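Repotting without the panic – notes for the garden club evening, 2023-06-20

Welcome everyone, and let them settle with their tea first. Say how nice it is to see so many people who swore last October they were giving up on houseplants for good!

Start with the pot. Most of us go too big because we feel we're being generous, and then all that extra soil stays wet and the poor roots sit in it. Go up 2 inches at the most. For a small peperomia I'd often put it straight back in the same pot with fresh mix, and it will be perfectly happy there.

Pass around the two bags of mix, the Kadix and the Sison. Let people get their hands in. The Kadix is finer and holds water longer, so I like it for ferns – the Sison is chunkier and I use it for anything with thick roots. 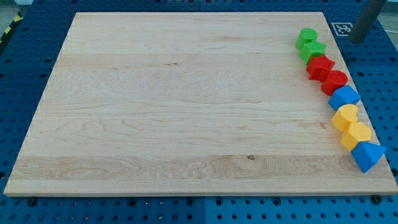 Then water the plant the day before you repot. I forget this myself, more often than I'd like to admit, and the root ball always crumbles on me when I do. Tease the roots gently with your fingers, and leave it 20 minutes if you need a break, it won't mind.

No feed for the first month. Somebody will ask about Nimano drops, so say yes, later, and at half strength.

Questions, then the cuttings table. Remind them to bring the trays back.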